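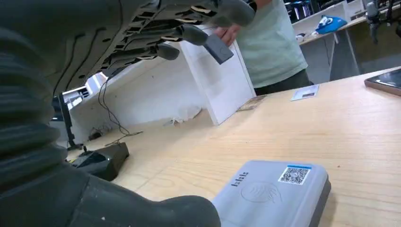

Valente
数据整理与维护

Dakville 业余棒球记分表数据集 说明文档
最后更新：2023-10-01

先打个招呼！这份数据是我利用晚上和周末一点点敲出来的，内容是 Dakville 业余棒球联赛的逐打席记录。原始材料全是手写记分表，有铅笔的，有圆珠笔的，还有几张泡过咖啡（字居然还认得出来）。如果你也喜欢翻老比赛的数据，欢迎随便拿去用。

里面有什么

一共 3 个赛季，42 场比赛，每场一个 CSV 文件，文件名是赛季加场次编号。另外还有一个 players.csv，放的是球员编号和守备位置。我没有收录真实姓名，联赛里很多人只是下班来打球，不见得愿意被搜到，所以统一用编号。

主要字段

game_id：比赛编号
inning：局数，上半局带 T，下半局带 B
batter、pitcher：打者和投手的编号
outs_before：打席开始时的出局数
bases：垒上状况，三位数字，从一垒到三垒，有人写 1，没人写 0
result：打席结果，代码表在 codes.txt 里
rbi：打点
note：备注，原表上写了什么我就抄什么

说一下 bases 这一列。用 Excel 直接打开的话，开头的 0 会被吃掉，010 变成 10，我自己就被坑过一次，排查了一晚上，还以为是二垒跑者凭空消失了……读的时候请指定成文本。用 pandas 的话加上 dtype=str 就好，需要算数的列之后再转。

记分习惯的问题

不同记录员的写法差得挺多。第一个赛季的记录员喜欢把野手选择和失误混着写，我只能对照后面跑者的位置去猜。凡是猜的，note 里都有“推断”两个字，做失误率之类的统计时最好先把这些行滤掉。第二个赛季换成了 Hosent 队那边的人来记，字漂亮多了，可惜他不记球数，所以好球坏球的数据我干脆整个没放。

还有 Fullard 球场的右外野特别短，围网又高，打到网上弹回来的球按当地规则算二垒安打。这类打席的代码是 2BR，跟普通的 2B 分开。想比较长打能力的朋友请留意，不然 Fullard 的主场数据看起来会很吓人（我第一次画图的时候真的以为发现了什么超级强打！）。

数据检查

每场录完之后我会跑一遍 check.py，它核对三件事：每个半局的出局数对不对，得分加起来和比分牌一不一致，打序有没有跳人。目前还有 15 个打席过不了检查，都列在 known_issues.txt 里。其中大部分是因为换人时没写清楚谁替了谁，原表就是那样，我不想硬改。

因雨提前结束的比赛也收进来了，最后一局可能不满三个出局，检查脚本会跳过这种情况。再见安打结束的比赛同理。

怎么用

下载以后解压，先看 codes.txt，再随便打开一场比赛对着看，很快就能上手。examples 文件夹里有两个小脚本，一个算打击率和上垒率，一个画每局得分的分布图。代码写得不怎么讲究，能跑就是了。想做得分期望值的话样本还是偏小，有些垒包状况出现得很少，结果会跳来跳去，别太当真。

使用许可

数据按 CC BY 4.0 发布，脚本用 MIT。引用的时候写上数据集名称和更新日期就行。

纠错和补充

发现哪里不对就开个 issue，最好带上 game_id 和局数，我会去翻原表。手上如果有 Dakville 联赛更早的记分表，拍照发给我也行，糊一点没关系，我眼睛已经练出来了。下一版打算 11 月放出来，会把盗垒和暴投从 note 里拆成单独的列，字段名可能要动，写了脚本的朋友记得看一下 changelog。

还没做完的

- 投手换人的时间点，有几场还没对上
- 代跑的编号规则要统一
- codes.txt 的英文版，翻到一半
- 季后赛的 50 张记分表扫描件还没命名，暂时不放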